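Home Reviews Play & Learn Opinion About Contact

Search this site Search... Go

Leave the Blocks on the Board

I have an opinion about foam blocks, and it has been building up for years, so get comfortable. I think we put them away too fast, we keep too many of them, and we buy them for the wrong reasons. I say this as a person who once owned a tub of 500 and cried a little when the lid cracked.

Let me start with the tub. It came from Prodon, it had a carrying handle, and it went under the couch, where it stayed. My kids would drag it out, tip it over, look at the mountain on the rug and wander off to find a cardboard tube. I don't blame them! A mountain of foam is a chore that happens to be colorful. You can't see the one piece you want, so you stop wanting it.

What changed my mind was a rainy visit to my friend Yee-man Lo, who runs a little play group out of her dining room. She had a cutting board on the table (a big one, the kind you'd carve a turkey on) and a small handful of foam shapes on it, and that was the whole activity. A cylinder, a triangle, a star, a cube. My younger one sat there for ages sliding the star up against the triangle and pulling it away again, very serious, like somebody parking a bus.

I went home, cleaned up our own board and tried it the same evening.

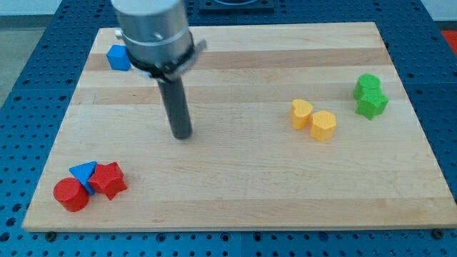
The board matters more than I would have guessed. A rug swallows small shapes and a shiny tabletop lets them skate off onto the floor, but plain wood sits there quietly and lets the colors do the talking. A red cylinder on pale wood looks like something you'd want to pick up. The same cylinder on a play mat printed with roads and cows and the alphabet looks like litter. I have strong feelings about that play mat, and my sister, who bought it for us, knows them.

Then there's the edge. Kids love an edge! Mine push everything into one corner, or line pieces up along the front like cars at a ferry, or shove a single cube off to the far side – punished, I think, for something. On the rug there was no corner to crowd into, and I never saw any of that.

Now, foam. People get snobby about foam, and I used to be one of them. I wanted the wooden sets, the Hsieh ones with the oiled finish that cost as much as a pair of boots. They're lovely and I still look at them online. But a wooden block makes a terrible noise at six in the morning, and it hurts when it's thrown, and it does get thrown. Foam just bounces off your ear. Yes, it picks up tooth marks, and yes, the points on the stars go soft. I can live with a soft star.

Chia-jung Chung, my neighbor, disagrees with me on nearly all of this. She thinks a small set is stingy and that kids need enough blocks to build a real tower. Fair point, and her son does make impressive towers. But foam stars don't stack worth a darn anyway, so what you get on a board is something flatter and slower, more like arranging than building. I happen to like watching that.

My other complaint is about tidying. I was raised to clear the table the second playing stopped, and I did it to my kids too, until I noticed that half their games were getting wiped out while they were in the bathroom. Now I leave the board where it is overnight. The shapes stay wherever they ended up, and somebody usually picks the game back up before breakfast. If I need the table I lift the whole board onto the sideboard, blocks and all – slowly, because cylinders roll.

I gave most of the Prodon tub away in October and kept 17 pieces, which is still too many. The rest of them live in a bread bag on the hook by the door, and the kids can trade from it whenever they like. So far they've traded for another star.

Related posts

The Gateck marble run, one year on
Is the Anider play table worth the space?
What I'd keep from 2000 plastic bricks
Puzzles for 2 kids who won't share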